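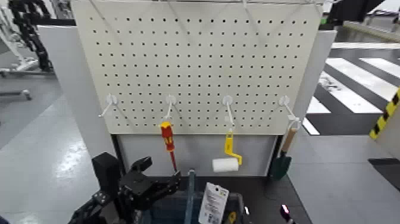 What can I hang on the hooks?
Light hand tools with a hole or a loop in the handle. Screwdrivers, small rollers, trowels, brushes, scrapers. No drills, no hammers.

Plistel Pegboard Stand, white, with 4 round hooks
Sold by Clestatier. Item no. 582.

Tabletop pegboard for a workshop, potting bench or that bit of counter by the back door. White board up top, gray panel underneath. Round holes in straight rows, so hooks go wherever you like and you can move them as often as you want.

In the box: board, stand, 4 white plastic hooks, fixings, instruction sheet (one page, mostly drawings). Tools not included. We get asked a lot.

Hooks
Round base, small prong. Push in flat agianst the board till it clicks. Goes in stiff the first time, after that easier. To take one out, hold the base and pull straight. Don't pull on the prong.

Tool has a hole too tight for the prong? Thread a loop of cord or thin wire through and hang it by that. Paint rollers with a slot in the end of the handle work great this way. Same for trowels with a loop or ring.

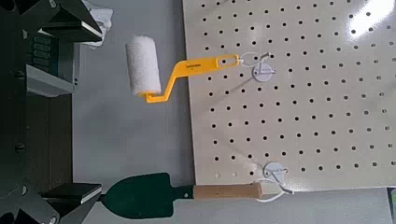 Loops let a tool swing a bit, so leave room. Two holes spare either side is plenty for most things, more for a roller, the cover sticks out sideways. Long tools will hang down past the board edge when the hooks are set low. Fine if that's what you want. Otherwise move the row up.

Cleaning: damp cloth. No solvent on the hooks, it clouds them. Paint drips come off with a fingernail once dry.

Spacing
Even row along the lower third is our usual setup. Easy reach, top of the board stays free for later. Set of 4 extra hooks sold seperately as the Ventura pack, same white, same fit. Dralline hooks do not fit, the peg is too fat. Please don't force them, we can't swap a cracked board.

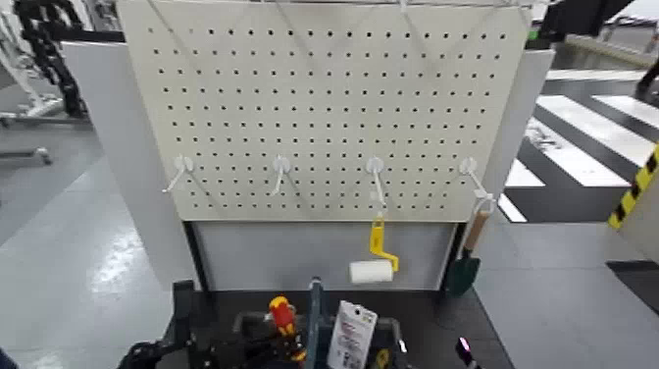
Plistel stand, hooks in one low row. Roller and trowel up, first two hooks free.

Returns
Unused, in the box, all hooks present. Missing a hook out of a new box? Email us the item number and we'll mail one, no need to send the whole thing back.

Stock
Last run was 2000 boards and most are gone. Next lot due in April. Orders in before noon ship same day. White only for now, gray has been discontinued so please stop asking the warehouse.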